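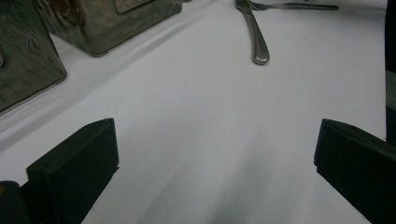 The question of table coverings has occupied this household since the move to Drollham, and it seemed proper to set out the position reached so far. The dining table seats eight when extended and is used for meals, correspondence and the cutting of fabric. A plain white covering was chosen for it in July. The decision was taken on practical grounds, as patterned cloths make it difficult to find a dropped pin or a small screw. White is less forgiving in other respects. Faint creases remain visible running diagonally across the surface, and they are most noticeable on the left, where a paler streak slants upwards. Under a strong light from one side these lines become more prominent than they are at noon.

Several remedies have been considered. Ironing in place, over a folded blanket, is effective but slow, and it is not advised where the table has a waxed finish. Rolling the covering on a cardboard tube between uses gives a better result than folding. The tube presently in use came from Fortin, the fabric shop near the station, and was supplied without charge. It measures 125 centimetres and must therefore be stored upright in the hall cupboard, an arrangement that has met with some objection.

Metal containers are set out on the covering regularly, and readers have asked whether these leave marks. No lasting mark has been observed to date. It is nevertheless the practice here to wipe the base of each container before it is put down, and to lift containers when moving them, as dragging pulls the covering out of line.

Raymonde Sawatzky has written to recommend a heavier undercloth, fixed at the corners with tape. Her letter is acknowledged with thanks. A length of suitable material has been ordered from Trallico and is expected before the end of the month. It will be washed once before fitting, to allow for shrinkage.

Correspondence on the earlier post concerning napkin rings is now closed. Enquiries about the drawer liners will be answered in the next entry.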